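donuts, glaze, and my poor bench

Quick one because I've got the next batch proving and the kitchen is a disaster.

So the street stall in Mevville is in March and I said yes to donuts. Why. Araceli Villalobos did them last year and made it look easy, she sent me her dough recipe and a list of warnings longer than the recipe. Main one: don't glaze hot. I glazed hot. First tray slid straight off onto the paper towel, pink puddle, kids thrilled.

Second go much better. Cooled them properly this time, a full 52 minutes (timer, not guessing). Icing sugar, splash of milk, colour last. Used 348 grams of icing sugar and still ran short on the orange, so had to duck out to Furcombe for more. Chocolate drizzle goes on with a sandwich bag with the corner snipped. Don't bother with a piping nozzle, you'll be washing it for the rest of your life.

Still deciding on flavours. Hüsnü reckons 2 is plenty for a stall, everyone takes choc anyway. He's probaly right but I like a bit of colour on the table. 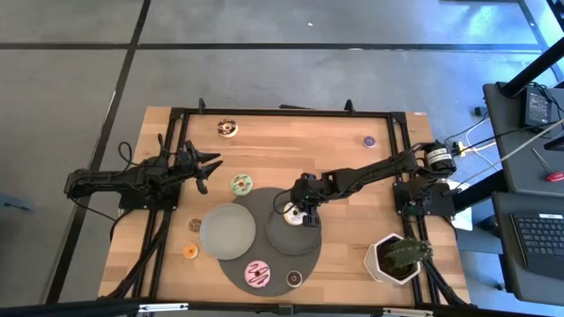
Flavour list at the moment is too long and I know it. Mint stays, no argument. I like the mint green with the dark chocolate drizzle best of the lot, and the pink with the brown drizzle is a close second. Sprinkles on the white one look very birthday party, which is fine by me. And I think the dark gray plate wins over the light one, white frosting really stands out on it. Will take the cactus too if there's room in the car, stall needs something green that isnt icing.

Boxes still to sort. Priltis ones are nice but pricey. Timer's going, back later with the dough recipe if Araceli says I can share it.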